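Kudetti series 2 confirmed, six episodes. Anyone else not convinced?

Telly Talk > Animation > New and upcoming

mossbank
Started Sun 11 October

So Kudetti is coming back in January, six episodes this time, and the press blurb says it will "go deeper into the family". I've read that line about every cartoon for grown-ups since I was at school. Series 1 had a decent pilot, one very good episode (the ferry) and then a lot of people shouting in a kitchen. I can't see what there is to go deeper into.

Also the lead voice has been recast and the blurb skips over it in half a sentence. That usually means somebody hopes we won't notice.

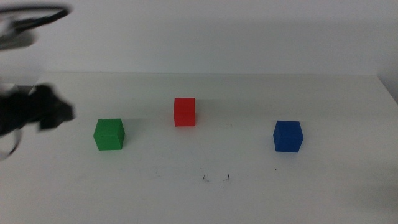 Green, blue and one more, well spread out.

pentlow_6
The kitchen shouting WAS the show. You either liked it or you didn't. I've watched the whole lot three times and the gran's speech in the fourth one still gets me.

Agree about the recast though. Why not say who it is? If they'd got someone good they'd have put it in the headline.

drab_olive
Maybe the contract isn't signed. Not everything is a cover-up.

mossbank
If it isn't signed then don't announce a January date. They did this with Teston as well. Big fuss, a poster, a release month, and it turned up a year late with two episodes missing.

drab_olive
Teston was a different channel and a different studio. You can't hang that on these people.

mossbank
Same producers. Look at the end credits.

drab_olive
One of the same producers. Out of about a page of them.
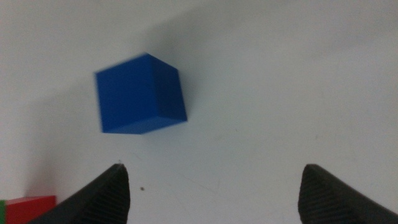 halfpint replied that the studio matters more than the producers anyway, and Beline haven't drawn a bad-looking show yet. The writing is where it goes wrong. Series 1 clearly had two lots of writers who weren't talking to each other, which is how the brother ends up scared of water in episode two and working on a boat by episode five.

pentlow_6
He gets over it! There's a whole scene on the jetty!

halfpint
There's a scene on the jetty where he looks at the water and sighs. I wouldn't call that getting over it. My money says it was put in afterwards when someone spotted the mistake.

tinlid
Can I ask a daft question, is this the one with the singing? My sister keeps telling me to watch it and I don't want to start if it's the one with the singing.

pentlow_6
No, you're thinking of Ulloa. No songs in Kudetti apart from the wedding.

tinlid
How long is the wedding

pentlow_6
Most of an episode. Sorry. 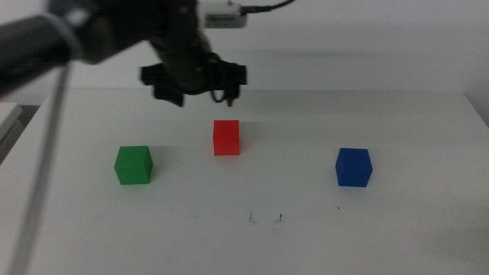
Plenty of space left on the table.

greywether
I'll give it a go but I'm not getting my hopes up. Cutting the run to six looks like a channel that wants it finished with. You don't give a show fewer episodes if you believe in it.

drab_olive
Or they listened to everyone (including people on here) who said the first run dragged in the middle. Six with no padding would suit me fine. Ulloa only ever had six and it was better for it.

greywether
Ulloa was cancelled.

drab_olive
After three series!

mossbank
The quote I'd like explained is the one saying series 1 had "100 jokes an episode". Who is writing these down? I laughed twice in the ferry one and that was my favourite.

halfpint
Counting the background signs, probably. Beline stick a pun on every shopfront. I wouldn't call a butcher's sign a joke if you've got to pause to read it.

pentlow_6
I love the signs. You lot are hard work.
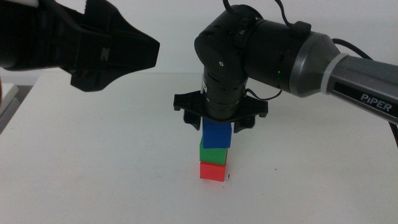 Three high, red at the bottom.

tinlid
Watched the first one last night. It's all right. Bit loud. Does the dad get any less annoying?

mossbank
No.

pentlow_6
Yes, give it until the ferry.

greywether
Slightly, and then the wedding undoes it. Has anyone seen if the old run is being repeated before January? I only recorded half and I'm not paying for the box set on the strength of that blurb.

drab_olive
Nothing in the listings yet. I'll post if I spot it.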